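The cable problem, part whatever

Friday, April 5, 2019

I have spent most of this week looking after a machine with two arms, and I would like it on the record that only one of them gave me trouble. The other one sat there the whole time looking smug, as far as a lump of gray metal can.

For anyone new to this blog: I look after the two-armed bench cell at Prurbridge. I did not design it. I did not buy it. I inherited it in September along with a ring binder labeled "Vekivthorpe" in which the first 13 pages are about how to unpack the crate and the last page is about everything else.

The complaint on Monday was that the right gripper kept losing its connection. It would open, close, open, and then stop answering, and the controller would throw error 1236. The binder has this to say about error 1236: "See supplier." The supplier is a company called Nivetti, whose phone is answered by a very pleasant recording.

So I did what I always do, which is wiggle the cable. Wiggling is underrated. With the arm parked straight out, everything was fine. With the wrist rolled over and the elbow tucked in, the cable went tight as a guitar string where it leaves the gripper, and there went the connection. Whoever routed it last had pulled it nice and neat against the wrist. It looked lovely. It also had no slack at all, so every time the wrist turned, the plug took the load.

The fix is dull. Power off, both arms supported so they don't sag onto your lunch. Unplug at the gripper end, look at the pins, swear, look at them again with glasses on. Two of mine were bent, so I swapped the whole lead for the spare. Then you reroute it with a proper loop over the top of the gripper, roll the wrist by hand to both ends of its travel, and tie it down only after you've seen where it wants to go. Tie first and you will be doing all of this again next week. I know because I did it again on Tuesday.

After that comes the part I secretly enjoy, which is checking the grippers against each other. My test piece is a tool case, opened out flat on the cloth. It has a lid on one side and a tray on the other, it has edges thin enough to be annoying, and it slides if the two arms disagree about where it is. Bring the left fingers up to one side of the lid, bring the right ones up to the other, and see whether the case stays put or creeps. If it creeps, one of your zeros is off.

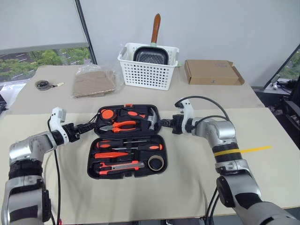 Mwaipopo wrote in to say that I should be doing this with a machined block and a dial gauge like a grown-up, that a plastic case flexes enough to hide a couple of millimeters, and that if my zeros are out I'll find out the day somebody hands the thing a glass jar.

Fair. I do own a dial gauge. I used it on Wednesday, mostly out of spite, and the right gripper was off by 2 millimeters at full close. The case had told me something was wrong but it had not told me how much, so that's one point to Mwaipopo. I re-zeroed with the block, ran the case again, and this time it stayed where I'd put it.

A few things I've added to the binder in pencil, for the next poor soul:

Re-zero after any cable work. You will lean on the wrist while you're in there. Everyone leans on the wrist.

Check the cloth. If it has a wrinkle under the test piece, smooth it before you blame the arm. I lost an hour to a wrinkle.

Run the slow cycle seven times before you let it go at normal speed -- the bad connection never once showed up before the fourth.

Write down which lead is the spare. I now have a bad one and a good one in the same drawer and they are identical, so the bad one has a knot in it.

Idrisa Lukumay came by on Thursday to collect the keys to the other lab and asked how it was going. I said it had run all morning without an error. It stopped about ten minutes later, but that turned out to be me, standing with my elbow on the pause button.

Next job is the left arm, which has started making a small ticking noise on the way down. I'm pretending I haven't heard it until Monday.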